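Trays under the water bottles at a buffet table, yes or no?
Forum: Hosting and Events > Tables and Linens

dunmore_kitchen
Joined: April
Posts: 60

We do a community lunch once a month in a rented hall and I'm trying to settle something before the next one. We put out single-serve water bottles on a side table. The tables are the long folding kind and we cover them with off-white cotton cloths that the hall provides. By the end of the meal the cloth under the water is always soaked through from condensation, and then people put their bread down on it.

One person on our crew wants to put the bottles on cafeteria trays. Another says trays make it look like a school lunch and we should put down a second cloth and swap it halfway through. I'm leaning toward trays but would like to hear from people who have tried both. Four trays would cover the table. We serve about 100 people.

Also open to suggestions on the cloths. They have stains that don't come out and the hall won't replace them.

---

pharris_catering

Trays. No question. I've worked banquets a long time and a wet cloth is the first thing guests notice when they sit down. A tray with a rim holds the drips and you can pick the whole thing up and dump it in the sink when it gets full.

Get the flat-bottomed ones. Some cheap trays have a raised pattern in the middle and a light bottle will tip over on it.

---

linenlady44

I disagree with the above, at least for a sit-down lunch. If the bottles are on the tables where people eat, trays take up too much room and they slide on cloth. For a side table it's fine I guess, but a dark runner does the same job and looks better. You can wash a runner.

What color are the trays you're thinking of? If they're the brown speckled kind I would say no.

---

dunmore_kitchen

Side table only. People pick up a bottle on the way past and take it to their seat. The trays are red, the hall has a stack of them in the pantry. So the cost is nothing.

---

linenlady44

Red on off-white is a lot. But free is free.

---

Giorgia Cirillo

We use red trays at our center and I like them. The older people can find the water from across the room. Before that we had clear bottles on a pale cloth and several of them walked right by it every time.

If the cloth is stained, the tray also hides the worst part. Put the tray on the stain.

---

mtn_ed

You're all talking about trays and the bigger problem is the bottles. 100 people once a month is a big pile of plastic. Get two drink dispensers and a rack of cups. We switched at our church and we don't miss the bottles.

---

pharris_catering

Dispensers drip more than bottles do. The spigot leaks on the floor, then you need a mat and a bucket. And somebody has to wash 100 cups. If they have a dishwasher in that hall, sure.

---

dunmore_kitchen

No dishwasher. Two sinks and one of them is slow. I would like to get away from bottles at some point but it won't be for this lunch.

---

mtn_ed

Fair enough. At least set one tray aside for empties so they don't end up in the trash. Same kind of tray, at the far end, with a sign.

---

Sheena Chisholm

I'll second the empties tray. We did it for a fundraiser where we had 200 people through in an afternoon. It fills up fast, so put a bin under the table and have somebody tip the tray into it now and then. Ask people to leave the caps on. With the caps off you get a puddle, and the caps roll all over the floor.

Thin bottles are annoying on an empties tray. They weigh nothing and go over if you bump the table. Lay them down once there are more than a handful.

My tray is a shallow red one too, long side facing out, on the same sort of cloth you describe. I don't bother hiding the stains anymore.

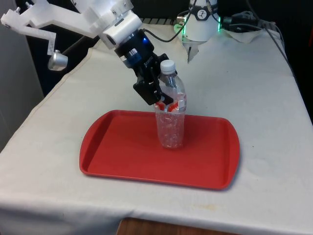 What I do, step by step

1. Put the cloth on and let it hang over the front more than the back. People only see the front.

2. Smooth out the creases where the tray is going to sit. The rest of the cloth can stay wrinkled. A tray on a fold will rock.

3. Set the trays with a hand's width between them so you can get hold of the ends.

4. Dry the bottles with a dish towel when they come out of the cooler. This takes a few minutes and cuts the water in the tray by a lot.

5. Start the bottles at the back of the tray and fill toward the front. Leave the front row until last so you can see what you're doing.

6. Empties tray goes at the end near the door.

7. When a tray has water in it, take the bottles off before you carry it. I have dropped a full one.

---

linenlady44

Good list. I would add a square of rubber shelf liner under each tray. That fixes the sliding I was complaining about. Cut it smaller than the tray so it doesn't show.

---

pharris_catering

Step 5 is backwards for me. People reach for the front row. If you fill from the back and run short on time, they're leaning over an empty half of a tray with their sleeves in it. Fill from the front.

---

Sheena Chisholm

I fill the whole tray before anyone comes in, so it doesn't matter much. When I restock I slide the ones from the back forward and put the new ones behind. That way the colder ones are at the back, and people who want a cold one can reach for it.

---

pharris_catering

OK, if you're restocking that way I have no argument. Most crews I've worked with don't slide anything, they just drop new ones in the gaps.

---

tobyw

What are people using to get stains out of these cloths? I have the same off-white ones. Mine have yellowish spots that have been through the wash many times.

---

linenlady44

Yellow spots on off-white cotton are usually old oil or old tea. For oil, rub in dish soap while the cloth is dry, leave it an hour, then wash as hot as the label allows. For tea, soak overnight in oxygen bleach. If you don't know which it is, do the dish soap first. Don't put it in the dryer until the spot is gone, the heat sets it.

If it's been through the dryer many times already, you may be stuck with it.

---

tobyw

It has been through the dryer many times.

---

linenlady44

Then put a tray on it.

---

Giorgia Cirillo

You can also dye them. We did ours in a washing machine, a medium gray. The stains still show a little but you have to look for them. Ask the hall first if they belong to the hall.

---

mtn_ed

Or turn them over. I've seen people fuss for an hour over a cloth that was fine on the other side.

---

dunmore_kitchen

Turned ours over last time. Same stains, they go all the way through.

Thanks everyone. I'm going with three trays for full bottles and one for empties, shelf liner underneath, bin below the table at the door end. I'll dry the bottles first. The person who wanted the second cloth has agreed to it as long as we put a small vase at one end, which I don't mind.

One more question. Has anyone had trouble with red trays leaving color on a damp cloth? These are old and shiny and I don't think they would, but I'd sooner ask.

---

pharris_catering

Plastic ones, no. The color is all the way through. I've had paper napkins bleed red on a cloth plenty of times, so watch those if you're doing a holiday lunch.

---

Giorgia Cirillo

Ours never have. Wipe the bottoms before you set them down though. If they've been in a pantry they will have dust and maybe grease on them, and it comes off on the cloth as a gray rectangle. We learned that with a brand new cloth.

---

linenlady44

Same here with a sheet pan. Wipe the bottoms, and wipe under the rim too. The rim is where the grease sits.

---

dunmore_kitchen

Will do. I washed one tonight to see and the water came off brown, so I'm glad I asked.

---

tobyw

Did anyone ever say how many bottles fit on one tray? I want to work out how many I need for ours.

---

Sheena Chisholm

Depends on the bottle. Stand a row along the short side and a row along the long side and multiply. I leave one row's worth of space so they aren't jammed together. When they're jammed, people pull one out and three come with it.

---

tobyw

Makes sense, I'll measure on the weekend. Thanks.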